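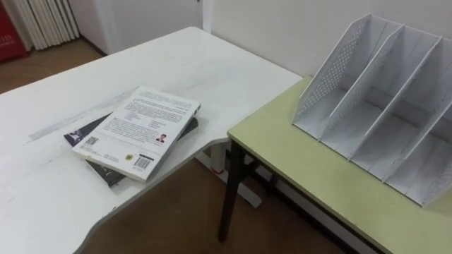
Back to the slow reading

June, a little after nine in the evening
By Tiziana Sanna

Finished chapter 6 tonight. I had meant to finish it last week. The river book is easier going than I expected once the family names settle down, but there are two cousins both called Zedach and the author doesn't always say which one he means. I went back and wrote a small E or Y in pencil next to each mention, for elder and younger. I will rub them out before I lend it to anyone.

Work was quiet. The Estis order went out before lunch, so I left at four and walked home the long way, past the canal. The water is low. The lock gate still has the repair notice on it from the spring. I bought bread and apricots, and the apricots were not ripe, so they are on the windowsill.

I have been trying to keep to a plan of twenty pages a night. Some nights it is six, some nights it is 60. The sixty was on the train back from my sister's, when we sat outside the station for an hour and there was nothing else to do. If I average it out I am probably where I should be. I stopped using the phone app that keeps track, which kept sending me reminders at dinner.

What I want to remember from this chapter is the part about the ferry. For a long time the ferryman set his own prices, and people from the upper village paid less than people from the lower one because his wife was from the upper village. When the bridge came, he went on running the boat for two more years with hardly any passengers. The author gives this half a page. I would have read a whole chapter on it. Page 172, if I want to find it again.

Called Mamma at seven. She is still annoyed with the Bianchini shop about the lamp. They told her the shade would take two weeks and it has been five. She asked what I was reading and I told her, and she said my grandfather had a book about the same valley, with maps in it. She thinks it went to my uncle with the rest. I will ask him, but he has roughly 1000 books in that house and none of them are in any order, so I don't expect much.

The book group meets at the end of the month. I said I would bring something to eat and I haven't decided what. Last time I made the lemon cake and it sank. The oven runs hot on the left side and I forgot to turn the tin. I could buy the almond biscuits from Baltari and put them on a plate.

My eyes are tired. I need to change the bulb in the reading lamp, which has started to flicker when the fridge comes on. I wrote bulb on the list and then left the list in the kitchen. Also on the list: dish soap, stamps, ring the dentist, return the ladder next door.

It rained for ten minutes around eight and then cleared. The balcony tomatoes have their first flowers. The basil has been eaten by something again, so I moved it up onto the chair.

Chapter 7 is a long one, so I will start it tomorrow. Bed now.

Recent entries
- The ladder and the gutter
- Two cousins called Zedach
- Lemon cake, second attempt
- Train home from my sister's
- What I gave up on this winter

Contact | © Tiziana Sanna | Back to top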